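Projects > Intro Game Dev > Final Reports

June, by Callum Wainwright (with Bradley Lockwood)

Our game is called Fleklow. Top down, you row a ferry across a lake and pick up passengers before the timer hits zero. Made in Unity, two of us, one semester.

What I did: the passenger spawner and the score. Bradley did the boat and the water. First version of the spawner made a new passenger object every time one got picked up and never deleted the old ones. After a few minutes there were 1000 of them parked off the map and the game crawled. Switched to a pool of 30 that get turned off and reused. Much better, also less code.
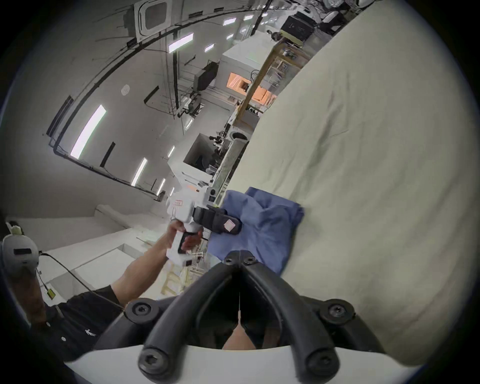 The timer was the other headache. I was counting it down in Update by a fixed amount, so on Bradleys laptop a 45 second round ended way too early. Fixed by using Time.deltaTime like the notes say. Should of read the notes.

Levels: there are 2, Mapplebeck and Morkness. Mapplebeck is the easy one, wide open water. Morkness has rocks and a current that pushes you left. We wanted a third, Durkthorpe, with fog, but the fog shader drew over the score text and we ran out of time. It's still in the Scenes folder, don't open it.

Known bugs: boat can get stuck on the dock if you turn hard. Sound keeps playing on the pause menu. High score resets when you quit, needs PlayerPrefs.

Controls are arrow keys, space to pick up, P to pause.

This site uses cookies to remember your settings. Accept | Manage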